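Why Do Necklace Chains Get Tangled?

If you have ever picked up a thin necklace and found a knot in it, you are in good company. Chains tangle in boxes, in pockets and in drawers. This page explains how it happens and how to sort out a pile of jewelry.

What is a chain made of?

A chain is a row of small loops called links. Each link passes through the next one, and each can turn a little on its own. A thin chain might have 200 links or more. All those turning parts let the chain bend around your neck, but they also let it fold over itself when you put it down. When the folded parts are pushed or shaken, one end can slip through a loop. Pull on it and the loop closes. Now you have a knot.

Rings and hoop earrings don't knot by themselves. They are stiff and keep their shape. A chain can still get caught around them, so it helps to keep them apart.

Sorting the pile

Start by laying everything out on a cloth. Small pieces roll and slide on a bare table, and a cloth helps to hold them still. Spread things out so that you can see each one. Then make groups: stiff things, bendy things, and things for hair.

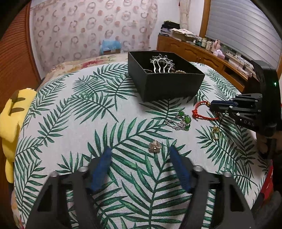 Jewelry spread out on a palm leaf cloth, with a hair ornament and a strand of brown beads in the black box.

Long hair pins and combs have prongs, and a loose chain can wrap around them. Put chains somewhere else. A cord bracelet is thicker than a fine chain and is easier to undo if it twists.

How to undo a knot

1. Lay the chain flat. Don't pull the ends.
2. Open the clasp if it has one.
3. Find the middle of the knot and loosen it gently with your fingertips.
4. When you see a gap, slide one end back through it.

Ask an adult before using a pin to help. Pins are sharp and can scratch soft stones.

Did you know?

Jade is a green stone that people have carved for thousands of years. It is very tough, so it does not break easily.

Words to know

Link: one loop in a chain
Clasp: the part that opens and closes a necklace
Prong: a long, thin point on a comb or pin

Written by Bronwyn Stubbs
Updated 24/11/2018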